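About Us

Clarkosix is a small testing shop in Gromunville that spends its days trying out robot grippers, arms, wrist cameras and controllers, and then writing down plainly how they did. We have been at it since a June afternoon when Josué Sales, who was then fixing packaging machines for a living, got tired of choosing a gripper from a brochure and asked his old classmate Þröstur Hviid to come over and help him compare two of them on his own bench. They meant to be done by supper. They filled a notebook instead, and the notebook is still on the shelf by the door, coffee rings and all.

The people who come to us are mostly small manufacturers, repair shops, warehouses and a few teaching labs. They have a job in mind, they have a short list of equipment, and they would like somebody without a stake in the sale to put that equipment through its paces before they sign anything. We don't sell hardware and we don't take commissions from anyone who does, so our customers pay us for our time and get everything we learned, including the parts that make their favorite look bad.

Our bench work is split between two rooms. Skov is the quiet one, where we do the careful setup: mounting, wiring, camera calibration and a good deal of muttering at controllers that won't talk to each other. Jokora is the noisy one, where the long runs happen. A standard comparison takes 1,000 tries per gripper, with the same arm, the same lighting and the same starting positions, and we log every one of them. It's slow, and Þröstur will happily tell you over lunch why he thinks 60 tries tells you next to nothing (bring a sandwich, he has charts).

What we like best are the awkward objects. Boxes and blocks are fine for checking that everything is bolted on the right way round, but most of our customers' trouble comes from things that bend, sag and slide. So our test set has 21 items in it, and cables have a place of honor. A power cord bundled with a twist tie is a wonderful thing to put in front of a two-finger gripper – the loops give one way, the plug end is stiff, and the tie makes a narrow waist where textured pads and smooth pads can behave very differently.
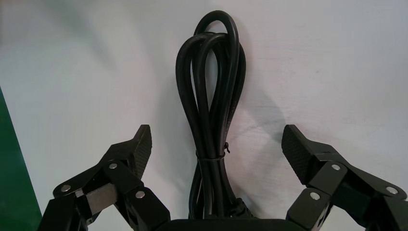 Should I pick the gripper first or the arm first?
Start with the gripper. What you need to hold, and how firmly, tells you how much weight sits on the wrist and how far it has to reach, and those two things narrow down the arms very quickly. If you already own an arm, send us its payload and mounting details and we'll work from there.

When your comparison is finished you get a written report, the full logs and the wrist camera footage, and an hour on the phone with whoever ran the tests. We try to write the reports the way we would talk to a neighbor. If a gripper dropped something, the report says it dropped it, and on which try, and what we changed afterward if we changed anything. Josué reads every one of them before it goes out and takes out the words he calls "brochure words," and he is pretty ruthless about it – my own drafts come back a good bit shorter.

We also keep an open bench for students and hobbyists who want to bring in something they built. There's no charge and no paperwork beyond a safety sheet, and we've had some lovely surprises come through the door, along with almost 60 printed finger designs that their makers were kind enough to leave with us. They live in the drawers under the window in Skov, labeled by hand, and visitors are welcome to try them on.

If you'd like to talk about a comparison, or would just like to see the place, drop us a line and tell us what you're trying to pick up. Photos of the object help a great deal, and so does mailing us the object itself. We'll write back with a few questions and a date.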